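STANDS, COLLARS, AND WHAT TO BRING TUESDAY

Quick one this month, I'm typing between two deliveries.

The new Flallero stands are in. 19 of them, all white, all in flat boxes, and the hallway at Drandura is full so please come get yours. If you ordered through Amadi your name is on the side of the box in marker. If it isn't, check the pile by the door before you email me.

Collars. Three people have written already about stripped threads. Turn by hand only. No pliers!! Start it backwards a little until it drops, then go forward. If it goes stiff after half a turn it's crossed — back it off and start over. Same goes for anything with a screw collar in the supply closet, the tubs and tubes too. 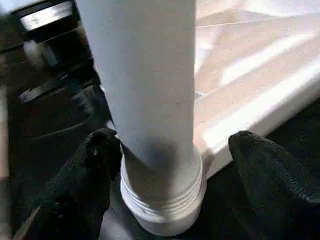
White threaded collar, close up. Look for even ridges.

Spare collars are in the Stiltel drawer, bag of 4, sign the sheet. Last year we went thru a whole drawer of them and noone wrote anything down.
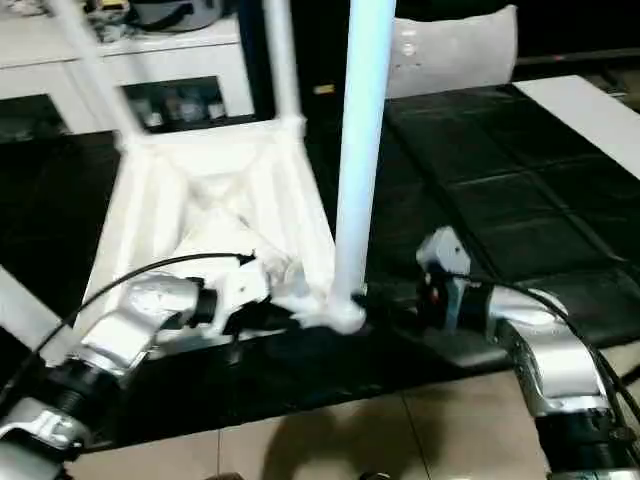 Setup for the spring fair is going to be tight, so I want everybody to have put a stand together at least once before we load the van. Clear a table first and keep the box, you'll want it for the trip home. Frame before cloth, always. The X bracing inside the frame is the easiest thing to check yourself by, and so is the tall pole, which should come straight up from the base. Leaning pole, take it off and redo it. Don't hang anything on it until it's right.

Fair map: we're at table 275 again, same row as last time, near the side doors. Loading from 7 a.m. Bring your own tape and a rag.

Old stands — if you still have one of the metal ones and want it gone, leave it in the back with a note. Someone at the school asked for a few.

Money part: the balance on the stands is $668 and it's due end of February. Checks or cash in the envelope, please put your name on it.

Questions to me, texts are better than email right now.

Maite Arrieta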